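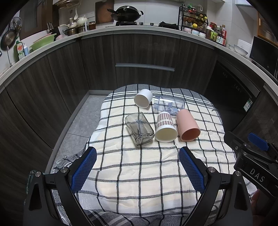
Deming Yuan read the first draft of this page and wrote back that it spent four paragraphs on calibration and one line on how to move your hand, and that the hand was the only part he kept getting wrong. Fair enough. The calibration notes have moved to the setup page, where they can be skipped in peace, and the rest of this one belongs to the hand.

Teaching a pick with the hand-held gripper

The task is the cup one: containers on a table, lying on their sides, to be picked up and stood upright. You do it with the gripper, the arm learns to do it later, and in between Zihan Yu looks at your recordings and sighs.

Before you start

Charge the gripper. Check that both jaws open all the way and close without a click. Wipe the blue pads with a damp cloth and let them dry. A pad with cooking oil on it will teach the arm that glass is impossible.

Pick a table you can walk around on at least two sides. A kitchen is fine, clutter and all. The arm will have to live with clutter eventually and may as well meet it now.

Recording one pick

1. Start with the jaws wide open and well back from the table, with all the containers in view. Hold still for 3 seconds. It will feel like 20.

2. Choose your container before you move. If you change your mind halfway, you have recorded a robot changing its mind, and it will learn that beautifully.

3. Come in along one smooth path. Turn your wrist early, while you still have room, so the jaws are lined up with the cup by the time you reach it.

4. Squeeze the trigger slowly until the pads touch, then a little more. Paper cups dent. Glass doesn't, but it slides, so take it nearer the middle than you think you need to.

5. Lift, turn upright, set down, open. Let the base touch the cloth before you let go. Dropping it from a finger's height looks harmless until an arm does it with your good mug.

6. Back away to where you began and stop the recording.

Keep your other hand out of it. Everybody's free hand wants to help, and the arm hasn't got one.

What to throw away

Delete any take where you bumped a neighboring container on the way in. Keep the ones where you missed, backed off and tried again, but tag them "retry". Those are worth having, and they're good for your character.

Clear plastic and clear glass need more takes than anything else. Our Pretar set ended at 2141 recordings after we had planned for 2000, and most of the extra went to see-through things. Pink cups gave us no trouble at all.

Between takes

Move the containers. Roll them, swap them, point the openings somewhere new. Jinfeng Tang once did a whole afternoon without touching the layout, and we ended up with an arm that was superb at one spot on one table.

If your wrist starts to hurt, stop. Tired takes wobble, and the wobble gets learned along with the rest. Uploading is covered on the next page.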